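Fumari House — Shared Refrigerator and Bottle Storage Inspection
Inspection date: 09/10/2020
Form 258, sheet 3
Inspected by: Tiruwork Zeleke

Residents are asked to read the comments against each item and to complete any action noted before the next inspection in March.

1. Cabinet exterior
Top surface scuffed. Acceptable. Flat items are to be kept off the hinge corner.
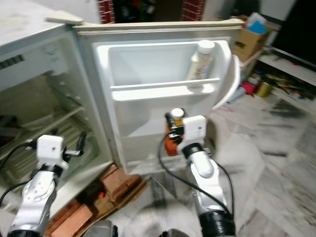

The door must open to its full swing without touching furniture. Satisfactory. Retaining rail on the upper door bin is in place and should be wiped weekly.

2. Shelves and interior
Wire shelves present. Cookware may be stored on the shelf if covered — uncovered food will be removed. Lower part of the cabinet to be kept clear enough for cleaning.

3. Door bins
Bottles are to stand upright with caps fully closed. One bottle in the upper bin requires correction.

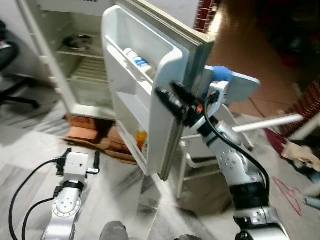 Item 3. Small white bottle with blue label lying tilted in upper door bin.

4. Squeeze bottles and drinking water
Containers used for sauces must be marked as suitable for food and must carry the name of the contents. Manufacturer's label legible. Contents label to be added by the resident if the bottle is put to use.
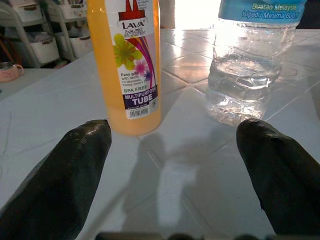

Item 4. Multipurpose tube, labeled BPA free, and water bottle on table.

5. Table and surrounding area
Juice and water may be placed on the table while the refrigerator is being cleaned and must be returned within 70 minutes. Items behind the bottles are to be sorted — action required. 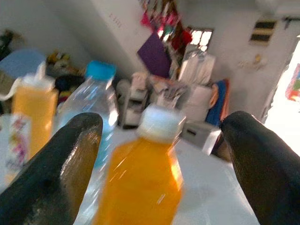 Item 5. Juice and water bottles on white tabletop, with clutter behind.

Overall result: Pass with actions (items 3, 4 and 5).
Questions: house office, extension 3379.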